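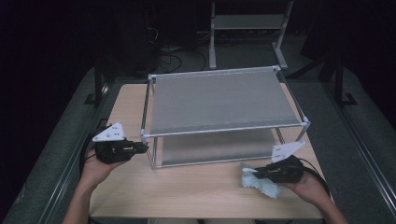 Fig. 4. Two-tier rack, standing on a table.

4. Setting up the drying corner

This section is for the small room behind the kitchen in the Elilbridge guest flats. Please read it completely before you move the furniture. The dehumidifier (Tekness) is explained in section 5.

4.1 Choosing the place

1. Put the table against the inside wall. Do not use the wall with the window, it becomes cold in winter.
2. Leave a free space of 58 cm between the table and the dehumidifier.
3. Check that the table does not rock. If it rocks, turn the foot under the short leg until it is stable.
4. Keep the door closed when the dehumidifier is running, but keep the small grille at the bottom of the door open.

Note: The socket beside the door is switched off together with the ceiling light. Use the other socket.

4.2 Placing the rack

1. Lift the rack by the metal rods. Do not lift it by the fabric.
2. Put it down with all the feet on the table top, not over the side.
3. Press each corner with the flat hand. A corner which moves must be pushed together again.

CAUTION: The shelves are for light things only, such as socks, gloves and small towels. Do not put an iron on them, even when it is cold.

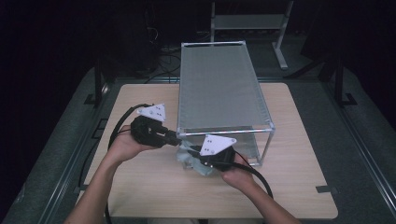

4.3 Loading

1. Spin the washing first. Anything that still drips must hang over the bath.
2. Lay wool flat on the top shelf and pull it gently into its shape.
3. Put the small pieces on the lower shelf, with a little space between them.
4. Set the dehumidifier to position 2 and the timer to 8 hours.
5. After half of this time, turn the thick pieces over.

Note: If the tank light is red, the machine does not start. Empty the tank in the sink and push it back until you hear the click.
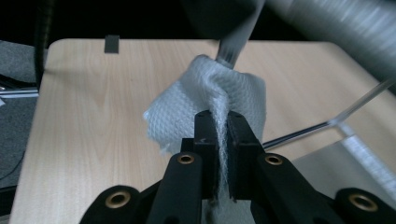
CARE AND CLEANING

Cloths: Shake each cloth before washing. Cut a hanging thread with scissors, do not pull it. No softener.

Shelf fabric: Wipe with a damp cloth and let it dry in the air. For stains, mix 100 ml of Spanos liquid soap in a bucket of lukewarm water.

Rods: Dry cloth only.

Table: Wipe spilled water immediately, always along the grain.

Filter: Take it out once a month and clean it with the vacuum cleaner. A spare filter is in the Grodik box under the sink. If you use it, please tell Pascal Lecomte at the reception, he orders the next one.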